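Teleoperation notes, December

The can task now stands at 251 demonstrations, of which I kept 205. The rejects were mostly my own hesitations. If I pause over a can for two seconds to line up the grasp, the policy learns to pause too, and it is worse at leaving.

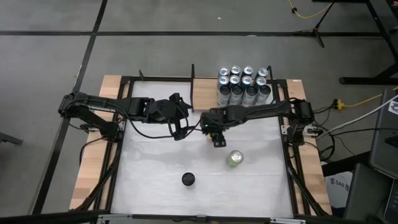
Lilla Medve drives with a lighter hand than I do, and her episodes run shorter. We mixed both sets anyway. Training on hers alone gave a cleaner approach and poor recovery after a slip, as she seldom slips. Her starting positions also cluster, so we now shift the can between episodes and write down where it went.

The wrist views are the ones I check first when an episode looks odd. Latency on the left arm is still uneven after the Nustness update. 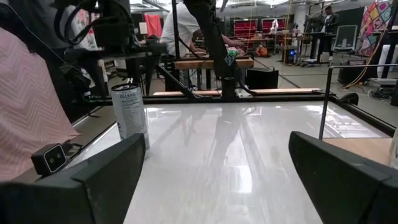
Why not script the grasp and skip the demonstrations?

A script handles an upright can in a known spot. Once the can is on its side, the approach angle changes with every placement, and demonstrating it takes less time than writing the cases.

Next batch uses the slower gripper close.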